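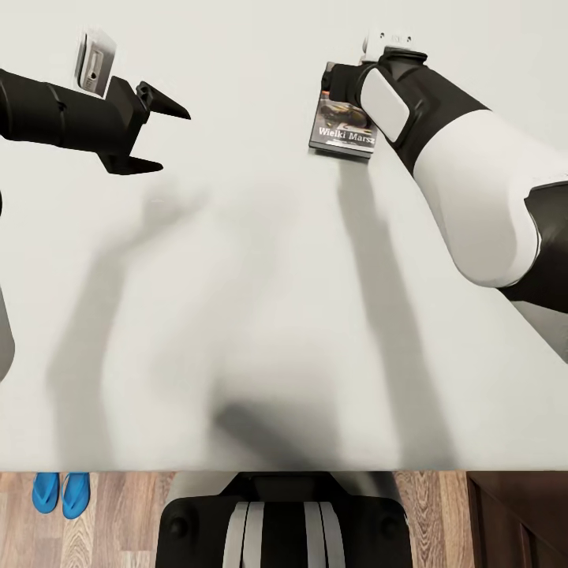
Table task, right gripper at the book

Ticket: book pick fails in the Skov bedroom
Product: Cikix task runner, two-arm setup
Opened by: Bjartur Briem
Status: open, waiting on Dolton

Hello all, and thanks for being so patient with me on this one. I've been running the book task in simulation since early October, 500 runs in the last batch, and 79 of them stopped with "grasp not confirmed". The arm goes to the book quite happily, the gripper gets its close command, and then the runner decides it isn't holding anything and parks itself. I first blamed the table, so I tried the nightstand version as well – same error, same colour of log line, which was a bit disheartening.
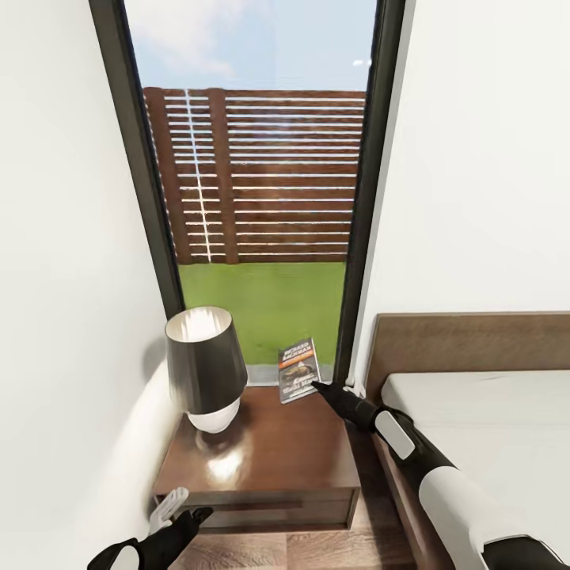
Nightstand version, right hand reaching for the lower edge of the book

What I've tried so far, in case it saves somebody an afternoon:

1. Restarted the runner and reloaded the room. No change.

2. Put the book back flat near the middle of the table and ran the approach by itself at half speed. The approach finished without a complaint in the log, so I don't believe the arm path is our trouble.

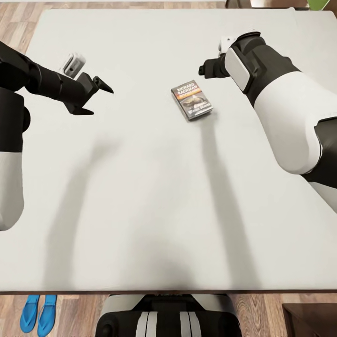 3. Checked the wrist view. The confirm step reads the left camera by default, even when the right arm is doing the pick, and I have a feeling we've found our culprit. I've saved a left-type view below with nothing between the fingers.
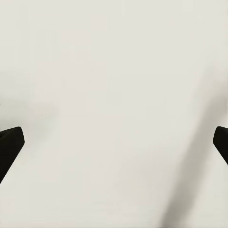 Wrist view, fingers wide open over a bare pale surface

Reply from Sokusum support, 4:10 pm
Lovely detail, Bjartur, thank you. Could you set the confirm camera by hand to match the picking arm, then repeat steps 2 and 3? Please keep the old config file too, as Dolton will want to compare the 2 versions.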